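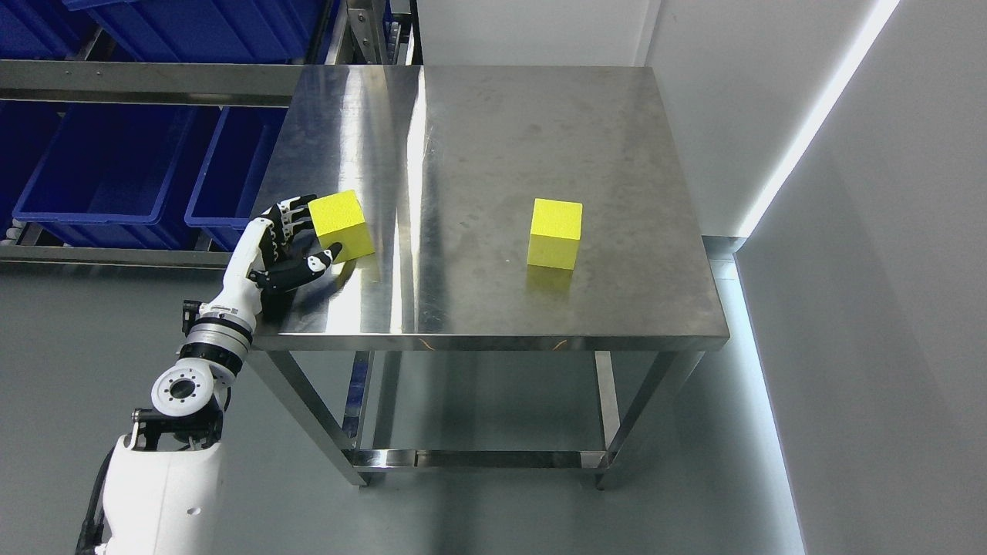 Stainless steel work table with smudges and scuffs on the top.

Cleaning and Maintaining a Stainless Steel Work Table
By Spyros Hoxha
2022-05-26

Brushed stainless has a grain. Find its direction before cleaning, and wipe along it. Wiping across the grain leaves residue in the lines, and it shows up as haze under overhead light.

Daily cleaning
Mix a few drops of dish soap in warm water. Wipe with a microfiber cloth, rinse with a second cloth, and dry at once. Air drying leaves mineral spots in hard-water areas.

Grease film
Apply a paste of baking soda and water and leave it for 15 minutes. Remove with a damp cloth. Do not use steel wool. Fragments stay in the surface and rust.

Rust-colored marks
Most are deposits from cans, cast iron or carbon steel tools. Rub lightly with a nonabrasive cleanser containing oxalic acid, keeping to the grain, then rinse twice. If the mark returns within a few days, repeat.

Scratches
Light scratches can be blended with a fine nylon pad. Use long, even strokes in one direction. A 360 grit sheet is the coarsest I would use on a home table, and only on deep marks.

Products to avoid
Chlorine bleach, muriatic acid, and any cleaner with chlorides on the label. Oven cleaner can stain the finish.

Feet and legs
Check the level twice a year. Turn adjustable feet by hand with the table unloaded. Wipe the lower bars when mopping; floor cleaner dries on them and is often missed.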